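Undard Beverage Counter, Walkthrough Checklist, November
Site: Trumuvell, back counter

1. Marble top free of chips along the near edge. PASS. The cracks are in the stone's pattern. Please stop reporting them.

2. Wallpaper clean and flat. PASS, with a sigh. Leaves on black hide everything, as Ramora promised when they sold it to us.

3. Straws kept in their wrappers. PARTIAL. Carton of 3000 opened this month, 300 set aside for the counter.

4. Straws stored in the tray. PARTIAL. The blue tray has some. The marble has the rest.

5. Wrapper states temperature range. PASS. It says -10°C to 80°C, so the tea at 14:00 needs to cool its heels first.

6. Cobwebs. FAIL. One, low on the right wall, by a leaf. It has better attendance than the morning shift.

Counter, with the wrapper print legible in the last one:
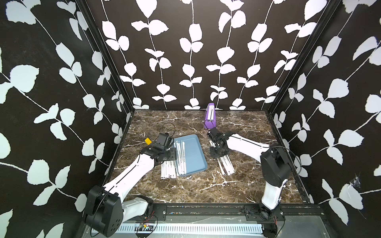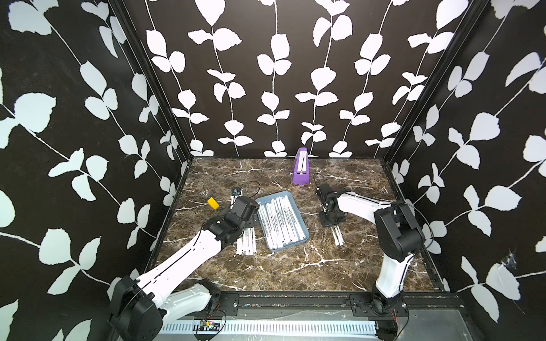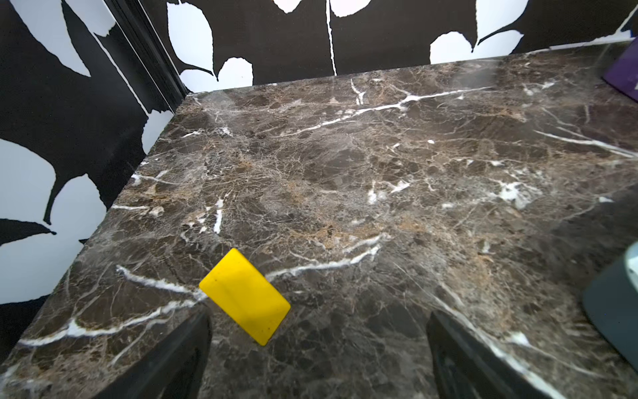
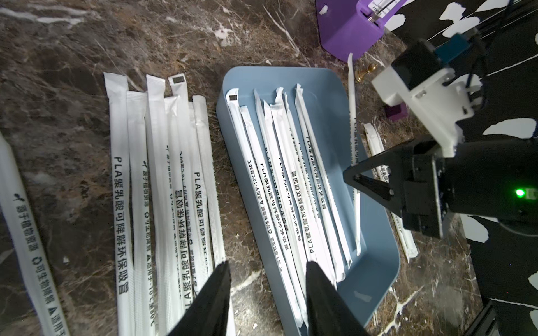 7. Spare trays labeled. FAIL. Second request. The labels are in the Kanaujia drawer, under form 895, where they were last time.

8. Hand sink stocked. PASS. Soap full, towels full, sign still upside down.

Recheck items 4, 6 and 7 before opening. Initial next to each one, legibly this time.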